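Cold brew ratios, second attempt

Posted in: Kitchen notes

The first attempt at working out a concentrate recipe failed because I changed the grind and the water in the same week and then couldn't say which one did it. This time the grind stayed put and only the ratio moved. Three ratios, one bean, one steep time, same shelf of the same fridge.

Equipment first. The grinder is the Fenier hand model I wrote up in May. It has since been re-shimmed and no longer drifts between clicks. The scale reads to a tenth of a gram. The steeping jars are from the Storncombe clearance table and their lids leak if you lay them down, so don't lay them down. The filter is paper over a steel mesh. Paper alone tears at this volume and mesh alone lets through enough fines to make the last mouthful gritty.

The beans came from Gladys Mbwambo, who roasts under the Mwaipopo name and had a medium lot she wanted gone. I bought a bag at full price. It is a clean coffee with some cocoa in it and not much acid, which suits a long cold steep. A brighter coffee tends to go flat and papery when I treat it this way.

Method

Coffee: 75 g, held constant for all jars.
Grind: coarse, a notch finer than I'd use for a plunger.
Water: filtered, fridge cold.
Steep: overnight and through the following day, lifted out at 6 pm.
Stirring: once at the start to wet the grounds, then left alone.

Jar A was strong, jar B was my usual, jar C was weak enough to drink without cutting. I won't give the exact water weights for A and C because I topped up C by eye after a spill and the number in my notebook is wrong. B was fine. I'll redo the other two.

The coffee holds back a good deal of water, and people new to this are often surprised by how little comes out the other end. From jar B I had 119 ml less in the jug than I'd poured in. Leaving the filter to drip for another hour gained a little more, but that last bit was harsh on its own and I kept it separate.

Storage

I've stopped keeping concentrate in the big glass jug. Each time the jug is opened the whole batch gets a fresh lungful of air, and by the fourth day it tastes of cardboard. Small plastic bottles with screw caps work better. Open one, finish it, rinse it, move on to the next. Glass would be my preference for flavour but I have dropped enough glass on this floor.

Two remarks on the bottles. The ribbed sort are easier to hold with cold hands but harder to clean, and a coffee film builds up in the grooves unless you get a thin brush in there. Clear plastic also makes it easy to check the level from across the kitchen. Labels come off in the wash, so I go by position on the shelf, oldest at the left.

Tasting

For tasting I use coloured plastic cups. They're a poor choice if you care about judging colour by eye, but for this purpose that's an advantage: I don't want to be swayed by one sample looking darker than its neighbour. Each ratio gets a cup colour and the key goes on a card, face down.
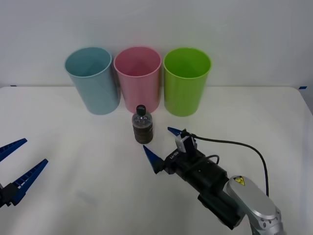
Tall cups in blue, pink and green, with a small bottle partly filled with dark brown liquid.

Everything was cut to what I guessed was drinking strength and tasted at fridge temperature, then again after it had sat out for a bit. Cold, I couldn't reliably separate A from B. Once they'd warmed, A had a bitter edge at the back and B was rounder. C was picked correctly every time, mostly because it was thin.

So B stays as the house recipe for now. The open question is whether A's bitterness came from the ratio or from my cutting it badly, and that can be settled with the scale. Next run I'll dilute by weight and write the figures down before I taste anything.

The Jokon brush set I ordered for the bottle grooves arrived on Wednesday. The narrowest one fits through the neck. The handle is a bit short, so the bottom still needs a soak in warm water and bicarb first.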